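Zestgate Progress Report
Submitted to: Rosaire Gosselin, Program Manager, Hultico
Prepared by: Orsolya Major
November 19, 2018

1. Status

Zestgate covers the replacement of the synthetic yellow and orange colors in the Hegyi still drinks line with plant-based colors. This report covers the work done since the April review. Work packages A (supplier screening) and B (heat treatment) are closed. Work package C (storage) is in progress and is the main subject of this report. Work package D (labeling and change of recipe at the plant) has not started and depends on C.

Spending is within the approved budget. One item, the second light cabinet, was moved from D to C with your agreement in writing.

2. Supplier screening

Samples were requested from every supplier on the Hegyi approved list and from Skurker, which was added after the review. Each color was made up in the standard drink base at the dose recommended by the supplier and again at half that dose. Colors that clouded the base or left a ring at the neck of the bottle after overnight standing were dropped. Two carotene types and one safflower type were carried forward.

The half dose was included at the request of Ottó Fülöp, who handles purchasing. The safflower color is close to the current product at half dose. The carotenes are not, and the cost estimate in the April plan for those two should be read at full dose only.
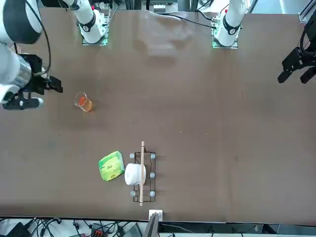 Figure 1. Long brown table with a small group of objects set out on it.

3. Heat treatment

All three colors were run through the pilot pasteurizer at the plant setting and at the plant setting plus 10 degrees. The higher setting stands in for a line stop, when product is held in the tubes longer than planned. Color was read before and after on the bench meter, with the same meter cell used throughout.

At the plant setting the change was small for all three colors and was within the limit agreed with the Hegyi quality office. At the higher setting the safflower color lost strength and moved outside the limit. Both carotenes held. The second carotene gave a faint off-odor at the higher setting in one run, which did not come back when the run was repeated. It is recorded in the run log as unexplained.

The pasteurizer was out of service for part of the summer while a holding tube gasket was replaced. The lost time was taken from the slack in package B.

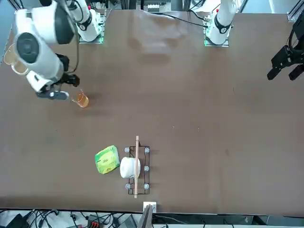
4. Storage test

Storage started with 100 bottles, split between the two light cabinets and the dark store. Bottles are pulled at set dates, read on the meter, and then tasted by the in-house panel. Halvard Grønli runs the pulls and keeps the sheet. A bottle that has been opened for reading does not go back into the test.

By the date of this report 50 bottles have been pulled. The remainder will carry the test to the full shelf life printed on the current label.

Results so far:

Dark store: no color outside the limit.
Light cabinets, clear bottle: safflower outside the limit at the third pull. Both carotenes inside.
Light cabinets, sleeved bottle: all three inside, with safflower near the edge.

The sleeve makes more difference than expected. Rawiri Waaka has asked the bottle supplier for a price on a partial sleeve that covers the shoulder and the upper half — no reply yet.

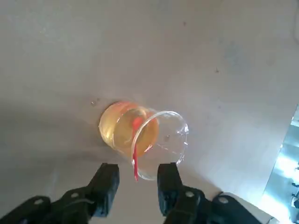 Figure 2. Clear cup with a shallow amount of yellow-orange liquid and a thin red stirrer.

5. Panel tasting

The panel was asked only whether each drink differed from the reference, and if so, in what way. No difference was found for the first carotene at any pull. The second was described as slightly oily by some tasters at the second pull and by none at the third. Safflower was described as weaker in flavor, though the flavor dose is the same in all bottles. We think this is a response to the paler color, and the next session will be held under red light to check.

Tasting notes are kept on paper and typed up within the week. Two sheets from the second session had no bottle code and were left out.
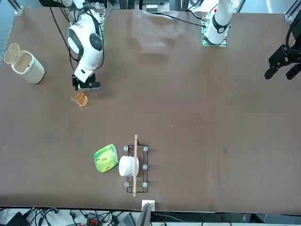 6. Issues

Meter drift. The bench meter drifted between the second and third pulls. It was checked against the white tile and reset, and the third pull was read again from retained samples. Earlier readings stand.

Lot variation. The first carotene was supplied from a single lot. A second lot is on order and must go through heat treatment before package D can start.

Price. The supplier of the second carotene has given notice of an increase at the new year. Ottó Fülöp has the figures and will send them separately.

7. Next period

Complete the remaining pulls. Run the second lot of the first carotene at both heat settings. Hold the red light tasting. Obtain the partial sleeve price and, if it is acceptable, add a short cabinet test with safflower only.

8. Decision requested

We ask Hultico to approve dropping the second carotene from the plan. The bottles already in store would be kept to the end of the test and read on the meter, but not tasted. A reply before the next pull would let us adjust the panel schedule.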